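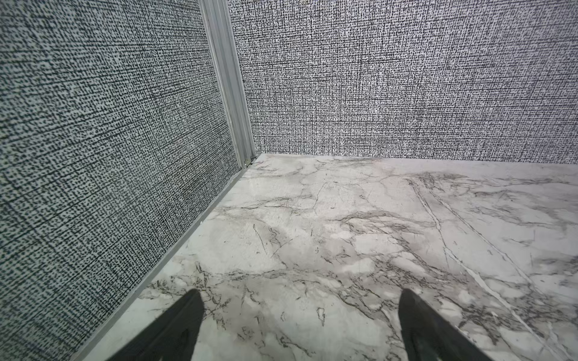
布目のパネルはほこりを抱え込むだけで、樹脂の板のほうが掃除は楽なはずだ、という意見が前回の記事のコメント欄に届いた。買う前は同じことを考えていたので、今回はそこも含めて書く。

製品はTarkicoの三面囲いキット「Holloway」。アルミの押出材で四角い枠を組み、左右と奥に灰色の織り目のパネルを入れる。手前は開いている。天井の板はない。床板は別売りで、うちではColloの白い大理石柄シートを下に敷いた。1月に注文し、今も毎日のように使っている。記事を書いているのは2026年6月22日。購入先はJustonの通販で、提供品ではない。

用途は布物の作業である。小物をたたむ、しわの出方を見る、色を比べる、記録を撮る。以前は白い机に段ボールのついたてを立てていたが、ついたては倒れるし、端から部屋の物が見えて気が散った。

サイズ
カタログの内寸は1,140mm角、外寸は1,186mm角。手持ちの巻尺でも同じ値だった。差の46mmは左右の枠の分で、置き場所を考えるときは外寸で見ないといけない。私は内寸だけを見て注文してしまい、棚をひとつ廊下に出した。奥行きも同じだけあるので、普通の事務机には載らない。作業台を二つ並べて載せている。

組み立て
部品は長い箱と平たい箱の二つに分かれて届いた。六角レンチは付属するが、柄が短くて手が痛くなる。手持ちの長いものに替えた。ひとりで組んで175分かかった。説明書には所要時間が書かれていない。

時間を食ったのはパネルの差し込みだった。支柱には縦に溝が何本も走っていて、パネルの縁をそこへ落とし込んでいく。どの溝に入れるのかが説明書の図では分かりにくい。一本ずらして入れても途中までは入ってしまうので、奥の左側で一度やり直した。最初に支柱の断面図と現物を見比べて、使う溝にマスキングテープで印を付けておくと早い。

もうひとつ、奥の面には横桟が入る。上から四分の一くらいの高さで、パネルはここで上下に分かれる。上の段を先に入れると下が入らない。この順番は説明書の最後のページの注意書きにあった。先頭に書いてほしい。

ねじは最初から本締めにせず、全部の角を仮に留め、対角線を測ってから締めた。床が少し傾いた部屋なので、それでも手前の左だけわずかに開いた。付属の樹脂の薄板を台との間に一枚入れたら収まった。

枠の剛性
太い枠ではないが、揺すっても気になるほどは動かない。効いているのは奥の横桟だと思う。試しに外してみたら、側面の上端を押したときのたわみがはっきり増えた。支柱の溝には市販のナットが入り、クリップや小さな照明を後から足せる。既製の箱型ブースではこれができない。溝の中には糸くずがたまる。綿棒だと繊維が引っかかるので、乾いた歯ブラシを使っている。

パネル
灰色というより、白っぽい地に黒い細かな点と短い線が交差した柄で、少し離れるとまとまって灰色に見える。近くでは粗い麻のように見え、遠くでは砂目に近い。無地の灰色を想像して買うと印象が違うかもしれない。

よい点は反射が少ないこと。机の照明を横から当てても、壁に光の塊が出ない。樹脂板のついたても試したことがあるが、あちらは照明の位置を毎回変えることになった。

困るのは写真を撮るときの干渉縞である。 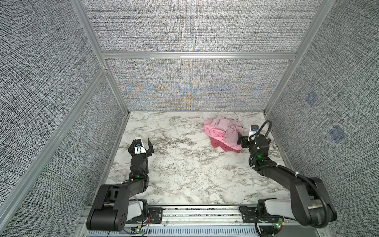
奥の面の下半分に出やすく、薄い水色と金茶色の帯が重なって波のように見える。目で見ているだけなら出ない。カメラの距離を変えるか、ピントを手前の布に寄せて壁をぼかすと弱くなる。縮小した画像で急に目立つこともあり、記録用なら我慢できるが、商品写真の背景にそのまま使うのは勧めない。色を正確に残したい日は、奥に無地の紙を一枚下げている。横桟にクリップで留められるので、この作業は楽だ。

さて、冒頭のほこりの件。たしかに樹脂板より付く。タオル地や起毛の布を触った日は、側面の下のほうに細い毛が残る。粘着ローラーを使うと取れるが、強く転がすと織り目が毛羽立ちそうなので、今は掃除機の柔らかいブラシを弱で当てている。週に一度、五分ほどの手間である。樹脂板のほうは静電気で糸くずが張り付き、拭くと筋が残った。手間の総量はあまり変わらないというのが半年使っての感想で、掃除だけを理由にパネルを選ぶ必要はないと思う。水拭きは説明書で禁止されている。

Colloの大理石柄シート
Hollowayの床板は値段が高く、色も一種類しかないので、別に買った。白地に灰色から濃い灰色の筋が枝分かれしながら斜めに走る柄で、筋はかなり密である。店の見本写真ではもっとあっさりして見えた。細かい斑点が集まった濃い部分もあり、黒い糸や小さな針を落とすと探しにくい。針を使う作業の日は、上に無地のマットを置くことにした。

色物の布とは相性がよい。ピンクのように淡いところと濃いところが折り目で分かれる布は、白と灰色の上に置くと違いが見やすい。丸めて置いたときのひだの影も読める。反対に、灰色や白黒の柄物は床にも壁にもなじんでしまい、輪郭が分かりにくい。囲い全体が白、灰、黒でできているので、当たり前といえば当たり前である。

滑り具合は中くらい。薄い綿の布を片手で引くと布だけがついてくる。厚手のものは少し引っかかる。シート自体は裏が粘着ではないため、最初は手前の端が浮いた。丸まっていた側を下にして一晩本を載せ、翌朝には落ち着いた。隅は枠に突き当てて切るときれいに見えるが、ぴったり切ると敷くときに波打つ。定規一本分の線を引いて、少しずつ切り足すのがよい。

使い勝手
三方が立ち上がっているので、布が台の外へ落ちない。これだけで作業が落ち着く。奥の隅は思ったより遠く、座ったままだと手が届きにくい。奥の右隅に寄せた布を取るたびに腰を浮かせている。背の低い人は、内寸がひと回り小さい型を選んだほうがいいと思う。小さい型は87cm角で、価格の差もそれほど大きくない。私も次に買うならそちらで迷う。

上が開いているため、天井灯の光はそのまま入る。壁の影が床に落ちる時間帯があり、部屋の灯りが片側に寄っている場合は左右で明るさが違ってくる。うちでは天井灯を消し、枠に付けた照明だけで使うことが多い。

気になった点をもう少し
支柱の切り口にかぶせる樹脂のふたが、一つだけゆるい。Justonに連絡したら替えを送ってくれた。届くまで六日。替えのほうは固かった。
箱に入っていた緩衝材の粉がパネルの裏に付いていて、差し込む前に落とす必要があった。組んでから気づくと面倒である。
パネルは単品でも買えるが、奥の下段だけは上段との組でしか売っていない。汚れやすいのは下段なので、別売りにしてもらいたい。
枠に傷防止の養生フィルムが貼られたまま届く。溝に挟まる部分は組む前にはがすこと。

評価
枠は五点中の四点。パネルは三点で、撮影をしない人なら四点でよい。Colloのシートは三点。柄がもう少しおとなしければ四点にした。

引っ越しの予定がある人には向かない。分解はできるが、溝からパネルを抜くときに縁が傷みそうで、私は一度組んだらそのままにしておくつもりだ。段ボールのついたては、まだ捨てずに廊下の棚の横に立ててある。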